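5 min read

Broth for Breakfast: A Noodle Stall, a Home Kitchen and One Very Long Simmer
Student project report, Food Culture and Practice, second-year module

Why I picked this

I grew up on cereal. Cold milk, spoon, out the door. So when our class was asked to choose one meal and follow it from the shop to the table, I wanted something as far from my own mornings as I could get, and I landed on noodle soup for breakfast. There is a stall called Chu in the covered market at Nerneck that opens at half past five and is usually sold out by ten, and I had walked past it for a year on my way to the bus without once stopping. I still can't believe I did that!

The plan was simple enough. I would eat at Chu often enough to know what I was tasting, then try to make a breakfast broth at home on a student budget, and then feed it to people and write down what they said. The project ran through November. My supervisor suggested I keep it to one style of soup, which was good advice that I followed for nearly a week.

Eating at Chu

Chu makes two soups, a clear chicken one and a darker pork one with star anise. You get rice noodles unless you ask for egg noodles, and a saucer with lime, sliced chili and whatever herb was cheap that morning. The clear soup looks like nothing much. Then you taste it, and it is so full and so clean at once – sweet from the onions, a little smoky, with a gingery heat that turns up late. I went back the next day and the day after that.

I asked at the counter how long the broth cooks and was told "until it's done," which I wrote down faithfully. A later visit got me more: the onions and ginger are charred dry in a pan before they go near the water, the pot is never allowed to boil hard, and the salt goes in at the end. All three of these turned out to matter a great deal in my own kitchen.

The customers are a real mix. Market workers come in first and eat fast, then nurses from the night shift, then people like me with laptops who should probably give up the stool sooner. Nearly everyone finishes the liquid. At most lunch places I know, people leave half the soup and eat the bits. Here the broth is the meal.

Cooking it at home

I made five batches. Bones came from the butcher in the market, and the spices and dried mushrooms came from Hinano, the small grocery across from the library, where I spent far too long reading the backs of packets. For one weekend batch I also borrowed the big pot from Hostia, the student supper club, because mine holds barely enough for two bowls.

Batch one was cloudy and gray. I had let it boil while I took a phone call. It tasted fine, a bit like roast dinner gravy that had been let down with water, but you could not see the bottom of the bowl.

Batch two was clear but flat. I skipped the charring to save the smoke alarm.

Batch three was the big one in the borrowed pot, and it was the first time I got really excited. I blanched the chicken backs first, tipped away that water, scrubbed the pot and started over with cold. Charred onions, charred ginger, one small piece of rock sugar. It sat on the lowest flame from after dinner until I went to bed, then again from six in the morning. My roommate came out of the shower and asked what smelled so good, and I counted that as data.

Batch four was the same with dried mushrooms added. Lovely, but a different soup, more like autumn than morning. I would make it for supper any time.

Batch five repeated batch three in my own small pot, to see whether the method held up. It did, nearly. The flavor was a touch weaker and I think I had too much water for the bones.

Feeding people

The tasting was held in the shared kitchen, early, on purpose. I wanted people who had not eaten yet. They tried the broth plain from a cup and then with noodles and toppings, and filled in a short form. Plain, most of them said it was nice but odd to drink from a mug before class. With noodles, lime and a soft egg, the forms got much longer and much happier. Someone wrote "why is breakfast ever sweet" and underlined it.

The toppings changed opinions more than I expected. Raw onion split the room. Fried shallots did not – I ran out of those before anything else.

What I would change

Next time I'd weigh the bones and measure the water properly from the first batch, because my early notes say things like "a good amount" and they are no use to me now. I'd also like to try a vegetable version with real care. I have been roasting cabbage cores and carrots toward that end and the first cup was promising, if a little too sweet.

I still eat cereal when I'm late. But there are tubs of batch five in the freezer, labeled in marker, and a bag of rice noodles on the shelf, and with those two things I can have a bowl ready in less time than it takes to wait for toast in our kitchen.
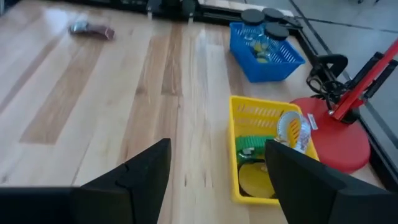 The tubs keep well as long as you leave a gap under the lid. I fill mine to just below the rim, let them cool completely and lay them flat in the bottom drawer, and I take one out the night before so it only needs warming through in the morning. Noodles get cooked separately, always. Left in the broth they swell up and drink the whole thing, and I lost a very good bowl of batch three that way.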